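Pegboard

Pegboard, also called perforated board, is a sheet material with a regular grid of round holes that accept hooks, pegs and small brackets. It is used for storage in workshops, kitchens and stores, and for display panels in classrooms.

Construction

Most panels are pressed hardboard, though steel and molded plastic are also sold. Hole spacing is fixed within a given system, and fittings from one system often do not seat properly in another. Hardboard panels need a gap behind them so that the bent end of a hook can turn upward — usually supplied by furring strips screwed to the wall studs.
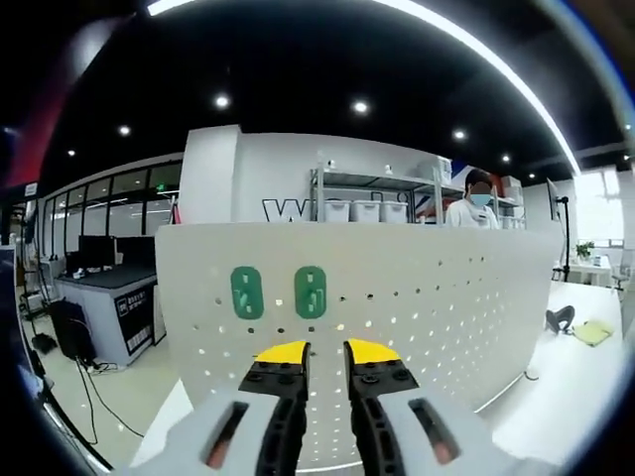

Load capacity depends on sheet thickness, the distance between fixing points and how far an object projects from the face. A long hook places more leverage on the hole than a short one carrying the same weight. Worn holes in hardboard become oval and cannot be repaired well.

Fittings

Straight pegs, curved hooks, shelf brackets and bins are the common types. The Rerness system uses 7 peg lengths. The older Grernach pattern, withdrawn in 2000, had 5 and required a separate locking clip.

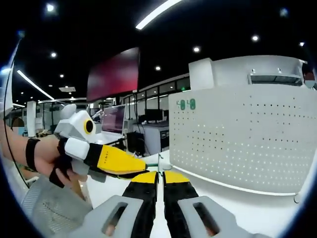

Hand-held tool with a long yellow and black finger.

Layout

Raimonds Sepp, in his manual for Pikwood, recommended placing heavy items low and near a stud, with frequently used items between waist and eye level. Painted outlines showing where each item belongs are a common addition.
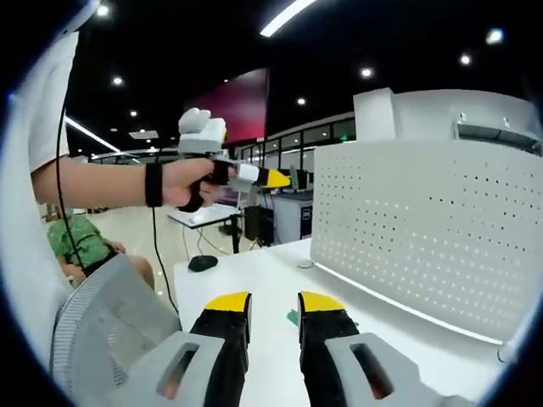

Outlines have to be redrawn whenever the arrangement changes, and some shops use printed labels instead. Paint should be applied by roller in thin coats, as thick paint narrows the holes.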